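Meenakshi Goel
壁紙をパネルに貼る作業について、続けて書きます。日本語で長い投稿をするのは久しぶりです。変な言い方があったら、やさしく教えてください。

前に「賃貸でも壁紙を楽しみたい」と書いたら、質問をいくつかいただきました。私のやり方は、壁に直接貼りません。板に貼って、その板を立てたり、枠にはめたりします。引っ越しのときに持って行けます。

選んだのはスミレの柄です。クリーム色の地に、紫の花がかたまって咲いていて、緑の葉があります。Pillhamという小さいメーカーの、廃番になる前の最後のロールでした。

値段は3827円でした。送料は別です。Griffithsのお店で買いましたが、店の人は「少し古い感じの柄ですよ」と二回も言いました。私はその古い感じが好きです。祖母の家の食堂が、こういう花の壁でした。

日本語の「柄」という字は、最初「え」と読んでしまいました。「スミレのえの壁紙はありますか」と聞いたら、店の人は絵のことだと思ったようで、額に入った花の絵を見せてくれました。それもきれいでした。

道具を書きます。カッター、新しい替え刃、長い定規、やわらかいスポンジ、なでバケ、バケツ、鉛筆、マスキングテープ。ローラーは持っていませんから、乾いたタオルを丸めて使いました。

のりは粉のものです。Trameckという名前です。水400mlに少しずつ入れて、ダマがなくなるまで混ぜます。説明書には「三分待つ」とありますが、私は十分待ちました。そのほうがなめらかになりました。

板は幅600mmに切ってもらいました。ホームセンターのカットサービスは本当に便利です。「ミリで言ってください」と言われて、センチで考える癖がある私は、紙に書いて渡しました。

板の表面を軽くやすりで整えて、粉をふきます。角も少し丸くします。角がとがったままだと、紙を折り返すときに破れます。一枚目で経験しました。

さて、一番むずかしいのは柄合わせです。となりの板と花の位置がそろわないと、花が半分になったり、葉だけが並んだりします。

ロールの端に、くり返しの長さが書いてあります。これを「リピート」と言います。最初に床で全部広げて、どこで切るかを鉛筆で印しました。裏に矢印も書きました。上と下をまちがえないためです。

スミレの花は上下がわかりにくいです。葉の向きを見てください。私はそれでも一枚、さかさまに貼りました。Siobhánが来てすぐに見つけました。私は三日間、気がつきませんでした。

Siobhán Ní Bhriainは私の友だちで、布の仕事をしています。「布なら、大きい花は真ん中に置く。端には葉を置く」と教えてくれました。壁紙でも同じことができると思います。

ただし、真ん中に花を置くと、紙がたくさん余ります。ロールが一本しかない人は、先に紙の上で計算してください。私はぎりぎりでした。残りは細長い切れ端だけです。

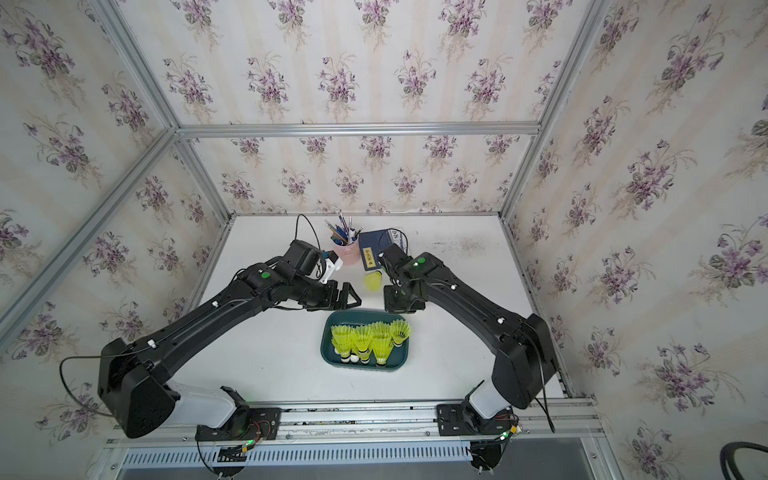
壁紙の柄が細かいとき、台の上はどうするか、という質問がいちばん多かったです。私の意見では、広い面は無地がいいです。花の柄の前に花の柄の布をかけると、目が休むところがありません。スミレのクリーム色の地には、白い天板がよく合います。トレーは真ん中に一つ、暗い青緑です。紫と緑のあいだにあるような色なので、花とも葉ともけんかしません。

はじめは茶色のトレーを考えていました。木の茶色は、クリーム色の近くに置くと、少し黄色く見えました。悪い色ではないですが、私の紫の花が元気をなくしました。（この表現は正しいですか？）

色を選ぶときの私の方法です。壁紙の切れ端を持って店に行きます。品物のそばに置いて、少し離れて見ます。それから店の入口の近くで、もう一度見ます。お店の人には先に「すみません、色を見てもいいですか」と言います。

枠の話も少し。銀色のアルミの棒で囲むと、花の柄が甘くなりすぎません。白い枠ならもっとやさしい感じ、黒い枠ならもっと強い感じになると思います。私は銀色が好きです。Malte Janssenさんは「木のほうが暖かい」と言って、まだ賛成してくれません。

パネルと枠のあいだの線は、どうしても見えます。柄をぴったり合わせても、枠の太さのぶんだけ花が離れます。枠の後ろに紙が続いているつもりで切ると、目が自然につなげてくれます。つまり、枠の太さも柄の長さに入れて計算するということです。

この計算を、私は一回まちがえました。枠の太さを引いてしまいました。足すのが正しいです。学校の算数は英語で習いましたが、それは言いわけになりません。

貼るときの順番です。板にのりを塗る。紙の裏にも薄く塗る。紙を軽く折って、少し待つ。上の辺を合わせる。真ん中から外へ空気を出す。「少し待つ」を飛ばすと、あとで紙がのびて、しわになります。

しわができても、のりがやわらかいうちは戻せます。下の角からゆっくりはがして、もう一度なでてください。強くこすると、紫のインクがうすくなることがあります。私の一枚は、花が一か所だけ朝焼けのような色です。

小さい泡は、次の朝に消えていることが多いです。夜の十時に泡を見て泣きそうになりましたが、朝七時にはほとんどありませんでした。残った泡は針で小さく穴をあけて、指で押します。

裏側の折り返しは、プレゼントを包むときと同じです。角の余分な紙を三角に切って、重なりを少なくします。マスキングテープで止めて、一晩置きます。重い本ものせました。辞書が初めてインテリアの役に立ちました。

掃除について。水ぶきができる紙かどうか、買う前に確かめてください。私のはできない種類です。やわらかいはけで、上から下へほこりを落とします。月曜日の朝にしています。

白い台は、掃除が楽ですか、と聞かれました。ほこりは暗い色より目立たないと思います。でもコーヒーのしみはすぐわかります。よくしぼった布でふいて、乾いた布でもう一度ふきます。

トレーを一つ置くだけで、小さいものの置き場所が決まります。ボタン、クリップ、鍵、何でも同じところに戻せます。ふちがあるので、転がるものにもいいです。大事なのは、二つ目のトレーを買わないことです。私は二つ目を買って、二つとも散らかりました。

Uwe Engelhardtさんからの質問：「花の柄に飽きませんか」。まだ飽きません。でも飽きたら、上から別の紙を貼るつもりです。のりが粉のものなら、水でふやかしてはがすこともできるそうです。まだ試していませんから、保証はできません。

Jelle Meijerさんからの質問：「一本のロールで何枚できますか」。板の大きさと、柄のくり返しの長さで変わります。私の答えをそのまま使わないで、床に広げて確かめてください。めんどうですが、紙は切ると戻りません。

そういえば、前の投稿にいただいた返信が100近くになりました。全部読みました。知らない言葉がたくさんあって、「巾木」と「見切り材」を覚えました。読み方を書いてくれた方、とても助かりました。

余った切れ端は、ノートの表紙と、引き出しの底に使っています。引き出しを開けるとスミレが見えます。一番細い切れ端は、本のしおりになりました。

次は、もう少し小さい柄で試したいです。Griffithsの店に、草だけの柄がありました。緑一色で、花はありません。サンプルをもらったので、明日の昼に明るいところで見ます。

柄合わせの計算を書いた紙を見たい方がいれば、清書してからのせます。今の紙はのりがついていて、私にも読めないところがあります。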